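Storage bin

A storage bin is an open or lidded container made to hold loose things in one place until somebody wants them again. The word covers a very wide family, from the grain bin in the corner of an old barn to the small tray of screws on a workbench, and people who use bins every day rarely stop to agree on where a bin ends and a box, a crate or a tub begins. As a general guide, a bin is something you reach into, and a box is something you open, but there are plenty of boxes called bins and a fair number of bins called boxes, and it would be a brave writer who tried to sort them all out.

Name

The English word is a very old one. It first meant a manger or a crib, the sort of trough from which animals were fed, and it seems to have come into the language from a Celtic word for a cart or a wicker basket. From feeding animals it moved by easy steps to storing what they were fed on, and so to corn bins, flour bins and bread bins. Wine merchants took it up for the divided shelves in their cellars, and "bin end", meaning the last few bottles of a batch, is still in use on shop shelves. In Britain the word on its own has come to mean the place where rubbish goes, which is why British makers of household goods often prefer "tub", "crate" or "storage box" on their labels. In North America "bin" on its own carries less of that flavour, and parents there will quite happily speak of a toy bin.

Early forms

Long before there were bins of wood or metal there were pits and pots. Grain was kept in holes lined with clay or straw, and in large jars sunk partly into the floor, where the earth kept them cool. Baskets did the same work for dry goods, and had the advantage that they could be carried. The wooden bin came into its own where timber was plentiful and where food had to be kept off damp ground through a long winter. A good farmhouse meal chest stood on short feet, had a sloping lid so that nobody was tempted to leave things on top of it, and was often divided down the middle so that oats could be kept apart from barley or wheat.

Mice and rats were the great enemies of all such chests, and much of the history of the bin is really the history of keeping them out. Oak was slow to gnaw through, tin was better, and by the nineteenth century many kitchens had a japanned or enamelled flour bin with a close-fitting lid. These are now collected for their own sake, chips and all, and a good many have ended up holding umbrellas or potatoes.

Shape

The simplest bin has four upright walls and a flat floor, and for many purposes nothing more is needed. Upright walls waste no room, and bins of this kind stand tidily side by side. Their weakness shows when they are empty, for they take up exactly as much space as they do when full.

Walls that lean outwards towards the rim solve this, as one bin can then be dropped inside another. This is called nesting, and it has been known to bucket makers and basket weavers for as long as there have been buckets and baskets. Leaning walls have a second merit that is easy to overlook - they guide whatever is in the bin back towards the middle, so that the last few items don't hide in a corner. Grain hoppers take the idea to its limit, with sides so steep that the contents run down to an outlet under their own weight. How steep they must be depends on what is stored. Every loose material has its own angle at which a heap of it will stand without slipping, and a bin that empties beautifully when filled with dried peas may clog with flour.

The open-fronted bin, cut away on one side so that a hand can get in while other bins are stacked above, became common in workshops and stores during the twentieth century. It is usually hung on a slotted rail or set on shelves in long rows, with a card slipped into a holder on the front lip.

Materials

Wood is kind to its contents and easy to mend, but it takes up damp and is hard to clean thoroughly. Sheet steel is strong and lasts for decades if it is kept from rusting, which is usually done by coating it with zinc or paint. Wire is light and lets the air through, and is still the first choice of many people for onions, apples and anything else that needs to breathe.

Plastic has overtaken all of these for everyday use. Most plastic bins are made of polypropylene or polyethylene, both of which are cheap, light, easy to wash and fairly hard to break. They do have their faults. Sunlight makes many plastics brittle over the years, hard frost can crack them if they are knocked, and the surface scratches readily, so that a bin in daily use soon loses its shine. The scratches do little harm in a garage, though in a kitchen they can hold dirt and make washing up a longer job than it ought to be.

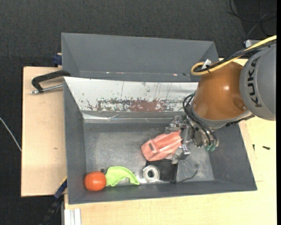
A grey plastic bin with sloped inner walls, on a light wooden table.

Colour is often used as a label. Grey and blue are usual for general goods, and many workplaces keep red for faulty parts, though there is no rule that everybody follows. At home, colour tends to be a matter of what the shop had left.

Two-bin system

One of the pleasanter ideas in the history of storekeeping needs nothing but a pair of bins. Both are filled with the same item, and only the first is used. When it runs out, the second is brought forward and the empty one is sent away to be filled, so that the bin itself does the job of an order form. If each bin holds 100 washers, the storekeeper knows that there are still 100 to be going on with when the order is placed. Small shops and hospital supply rooms still work this way, and so do a great many larders, whose owners would be surprised to learn that the method had a name.

Care

A plastic or enamelled bin can be washed with warm water and a little washing-up liquid and left upside down to dry. Bins for dry food should be emptied right out before they are refilled, as topping up leaves the oldest flour or rice at the bottom, and it may stay there for a surprisingly long time. Wooden bins are better brushed out than soaked. If a smell lingers, a day in the open air with the lid off will often do more good than anything out of a bottle.

See also: Basket; Crate; Granary; Hopper; Larder; Manger

Reader comments (3)

Wikwood
Lovely to see the meal chest get a mention. We had one in the back kitchen when I was small, divided down the middle just as you say, and the lid was so heavy that I wasn't allowed to lift it by myself. It went to a cousin and I believe she keeps dog biscuits in it now!

Bahrami
Could the part on wine bins be made a bit longer? The numbering of bins in cellars is a subject in itself, and a lot of people see "Bin" and a number on a label and have no idea where it comes from.

Stinilberg
I use the two-bin method for coffee and can recommend it, provided everyone else in the house knows which one is meant to be opened first.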